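Robôs já servem para tarefas de casa e de oficina?
Comunidade Zinley > Automação > Dúvidas gerais

Publicado por Marli_Oficina

Tenho uma oficina pequena de conserto de instrumentos de percussão, com 2 funcionários. Um cliente me perguntou se eu não pensava em pôr um braço robótico para as tarefas repetitivas: pegar a baqueta, bater na pele, ouvir, soltar, passar para o próximo tambor. Em casa a dúvida é parecida, minha irmã quer saber se já existe máquina que guarde a louça sozinha. Alguém trabalha com isso? O que já dá para fazer hoje e o que ainda é propaganda? Não quero gastar à toa.

Respostas

Woo-jin Tak

Trabalho com células robotizadas e respondo pelo que conheço. Depende menos da força do braço e mais da variação do serviço. Se a peça está sempre no mesmo lugar, isso está resolvido há décadas. Se muda de lugar, de tamanho ou de material, complica. O teu exemplo da baqueta é bom porque junta as duas coisas.
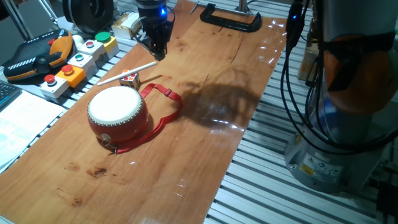
Tambor, baqueta e cubo sobre a tábua, com a garra logo acima.

Pegar uma baqueta fina deitada é mais chato do que parece. A garra tem que descer na altura certa e fechar no ponto certo. Se pegar muito perto da ponta, não sobra comprimento para bater. Uma pessoa corrige isso com os dedos sem pensar, o robô precisa que alguém tenha previsto.

Depois vem o contato. Bater numa pele pede pouca força e um movimento que volte logo. Com posição fixa, um erro de altura já muda o som ou força a pele. Tem controle de força para isso, mas custa mais e dá trabalho para ajustar.
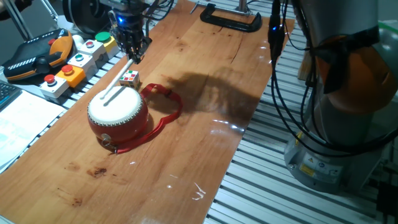 Outro ponto é tudo que é mole: alça, pano, cabo. Uma alça de tecido cai de um jeito diferente cada vez que se mexe no tambor, e pode ficar no caminho da garra. Numa oficina eu prenderia ou tiraria a alça antes. Na casa da tua irmã não dá para pedir isso de cada pano de prato.

Resumindo para o teu caso: se testas 50 tambores iguais por dia, num gabarito, vale pedir orçamento. Se cada um que chega é diferente, não vale ainda.

rui.zudero

Comprei um aspirador robô da Rostateo e funciona bem, só enrosca no tapete. Louça eu não vi nenhum que preste.

Dalva M.

Concordo com o Woo-jin, mas faltou falar do espaço e do tempo de preparação. Fiz um orçamento com a Millet em março e o que pesou foi o resto, o braço em si era a parte mais fácil de entender. Conta mesa firme, fixação, botões de parada, computador, e alguém que saiba programar.

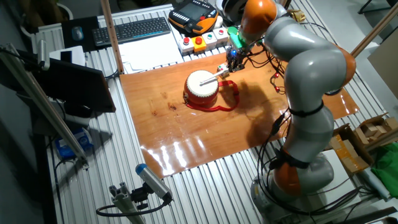

No meu caso levamos 19 dias até a primeira tarefa rodar sem ninguém do lado, e era só tirar peça de uma caixa e pôr na outra. Quando trocamos o modelo da caixa, foi preciso refazer os pontos. Pergunta ao fornecedor quanto ele cobra por essa mudança, porque no meu orçamento isso não aparecia.

Marli_Oficina

Obrigada. Aqui quase nenhum tambor chega igual ao outro, então vou esperar. Para minha irmã eu falei do aspirador.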